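Workshop > Desks and Tables > Putting a Shelf Unit on a Wooden Tabletop

Posted May 2020 by the Drarkgate workshop desk

Most tabletops start the year as a place to work and finish it as a place to put things. You can fight this, or you can put a small black metal shelf unit on top and give the clutter an upstairs. We favour the second option. It takes an afternoon, or two if you own a label maker.

Start by clearing the table completely. Moving everything to one end doesn't count, and neither does the chair. Wipe the top with a damp cloth, let it dry, and have a look at what you've got. Pale wood shows every ring and scrape, so if you were planning to oil it, do it now and leave it overnight.

Next, measure. Our test unit, the Nornusik, has a footprint 700 mm long, and the first tabletop we tried it on was a good deal shorter once the lamp had its say. Mark the corners with masking tape and live with the tape for an evening. If your elbow lands inside it more than once, shift it back.

Check the posts before you load anything. Metal units arrive flat and go together with a hex key that was apparently made for a doll. Leave every bolt finger-tight until the whole thing is standing, then press down on each corner in turn. When it stops rocking, tighten up, working diagonally. Felt pads go under the feet — the stick-on kind will do, though they creep in summer and leave a grey smear the colour of regret.

If your tabletop has a hole drilled in it, keep that hole in the open. It's handy for a cable, and you will not enjoy finding it again with a post standing on it. Feed the plug down first, then pull the slack from below. A hole too small for the plug can be enlarged with a spade bit, with scrap timber clamped underneath so the bottom face doesn't tear out.

Loading is where people get ambitious. Heavy things go low, and cups go where a sleeve can't reach them. Keep the front edge of the table bare for a week. After that you're on your own.

Stand back and look at it from the chair as well as from the doorway. A post that seems out of the way when you're standing can land right in the middle of your view once you sit down.

Contact the workshop desk | © Drarkgate | Back to top

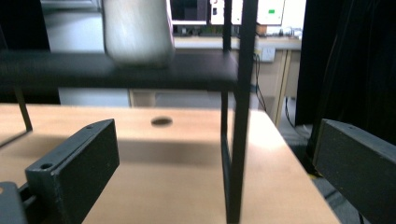 Lilance: Did mine in one afternoon and skipped the tape, so I've now done it in three. The diagonal tightening fixed the wobble. Would rubber feet creep less than felt, or do they just mark the wood a different colour?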